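FOR IMMEDIATE RELEASE

Proltcombe, 14 Jan 2019 - Can a machine do the boring jobs yet? Some of them. Fosach today put out first results from its chores trial, run out of the Proltcombe workshop since October. Short version: good at taking old desktop computers apart, poor at laundry.

The trial logged 2,732 attempts across 35 tasks, half from the home and half from the repair bench. Folding towels, loading a dishwasher, pulling memory, unplugging drives. Of the household attempts, 473 finished with no human help. Bench work did better, mostly becuase a computer case holds its shape and a towel does not.

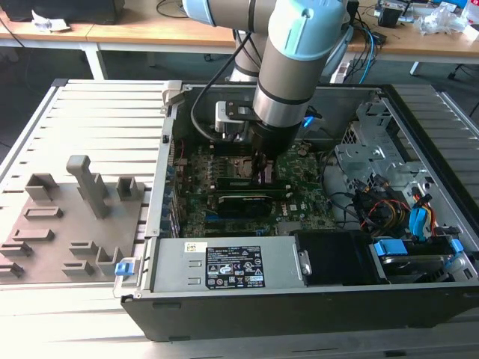 "Memory sticks, yes. Cables, not really," said Bongani Hlongwane, trial lead at Fosach. "A cable goes where it wants. We still have a person standing by for those, and will for a while."

Latches were a mixed bag. Small screws worse. Full task list on request.

Recycling firm Zumita will take the bench setup next, with a target of 1,000 retired office machines. No date for a home product - none is planned.

"People ask me when it will do thier dishes," said Ľubica Šťastný of Zumita. "I tell them to keep the sponge."

Visits to the workshop by appointment. Press contact: Fosach media desk, Proltcombe.

ENDS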